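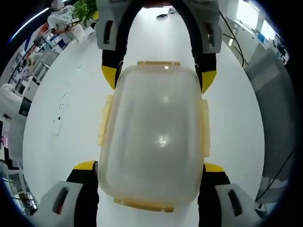 Photo: Skellau Housewares, Product Support

Ticket 2548: Order confirmation emails not delivered
Status: Resolved
Opened by: Joyce Lyimo, Sirkesville store
Handled by: Web Services

Customers who placed online orders for food storage items through the Sirkesville store page reported that no confirmation email was received. Payment was taken in each case and the orders appeared correctly in Cluvum. A total of 157 orders were affected.

Log

Entry 1. Mail queue reviewed. Messages left the queue and were refused by the receiving servers with a sender policy error.

Entry 2. The sender record for the store domain was compared with the copy saved in April. The entry for the Kocsis mail relay was missing. Other store domains were checked and found to be in order.

Entry 3. Record corrected and published. Test orders for the clip-lid container were placed from two outside accounts. One confirmation arrived. The other was refused with the same error.

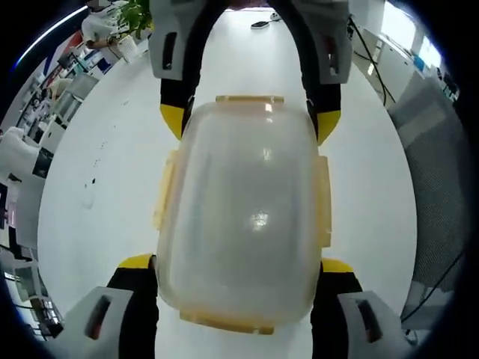
Fanni Sárközi replied that the second account was probably still reading the old record, and asked that the test be repeated once the cached copy had expired. She also requested that no bulk resend take place before then, as further refusals could affect the standing of the relay.

Entry 4. Test repeated as requested. Both confirmations were received. Bulk resend approved.

Entry 5. Resend completed on Oct 2, 2026. No refusals recorded. Store staff have been advised that customers may receive a confirmation for an order already collected.

Follow-up: Changes to sender records now require a second reviewer. Ticket closed with the agreement of the Sirkesville store.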